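4.2 Do hooks keep neckwear in order?

Retailers such as Grulance claim that a small hook stand keeps ties tidy without effort. We doubt it. Paredes (Talum survey, 57 households) reports less tangling with hooks, yet only 5 homes owned any bow ties, and a neck strap does not hang like a long tie. Fabric matters too, and the survey never recorded it.

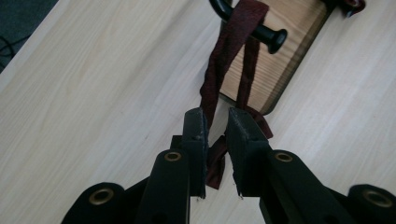
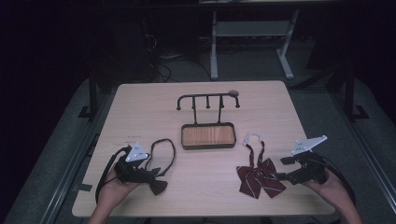 Figure 3. A dark maroon strip looped over a black hook (first); two bow ties and a stand with a horizontal rail (second).

The Aranda report makes the same leap from long ties to everything else. Until strap length and fabric are logged separately, we would treat the claimed benefit as unproven.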